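Subject: Re: [cell-users] Staffing on the Flunari line after the changeover

On Thursday the Uvport list wrote:
> Does the two-arm cell remove a job or move one? Our assemblers are asking.

At Cinbridge it moved one. Bins of motors, boards and harnesses are still filled by hand.

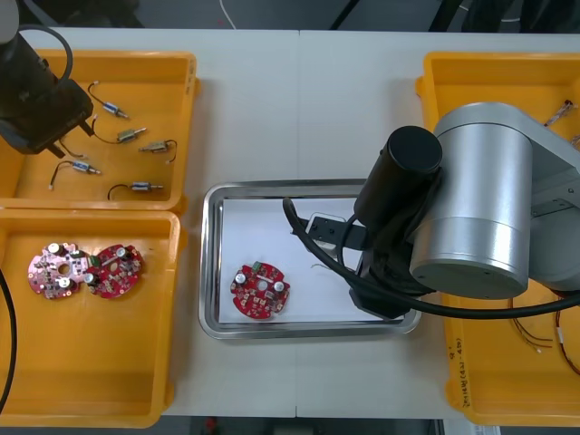

The kitting post went from two people per shift to one. The second now handles rejects and re-teaches grasp points, at a higher pay grade.
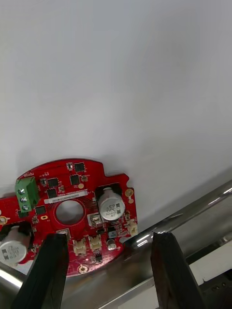 Boards gave 222 stops in June, out of 2,769 picks. Harnesses gave 311 out of 728, so we kept a manual station for them and dropped the plan to cut the evening shift. 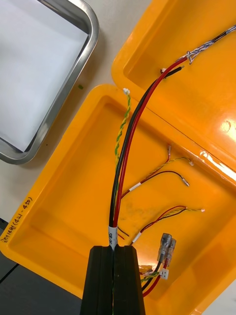

Carleen Treloar replied that Niven had kept the same station but left the pay grade alone, and lost both of its re-teach operators.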